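Spring Blanket Storage, the Easy Way
Apr 24, 2022

It's finally warm enough in Brernbridge to pack up the winter throws, and I love this job! One afternoon, a bit of music, and the closet can breathe again.

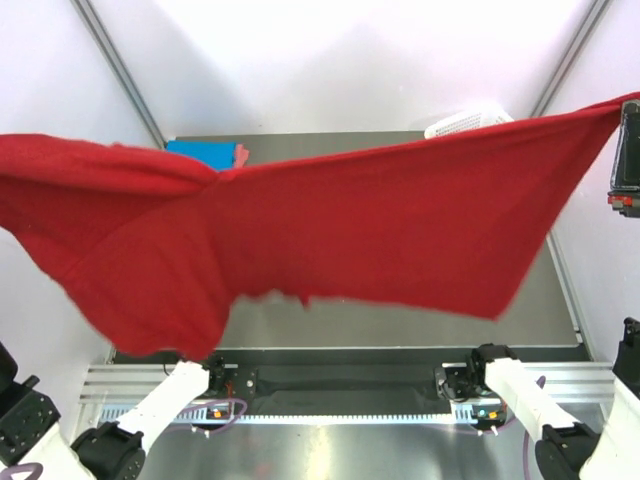
Wash everything first, even the ones that look clean. Body oils and crumbs are what bring the moths in. I run fleece on cold with half the usual soap and skip the fabric softener completely (it leaves a film and the fuzz goes flat). Shake each one hard before it goes in the dryer -- outdoors if you can -- then tumble on low for 10 minutes and hang it over a rail overnight.

Knits get different treatment. Lay them flat on a towel, pat them back into shape and leave them alone until the next day. Never hang a wet knit!

For folding, go in thirds the long way and then roll from one end. Rolls take up so much less shelf than stacks, and you can pull one out without the rest sliding down on your head.

Cotton pillowcases make wonderful storage bags. Plastic bins work too, as long as every last thing is bone dry. Tuck in a cedar block and sand it lightly next May to wake up the smell.

Pilling? A cheap fabric shaver, short strokes, blanket on a hard table. So satisfying.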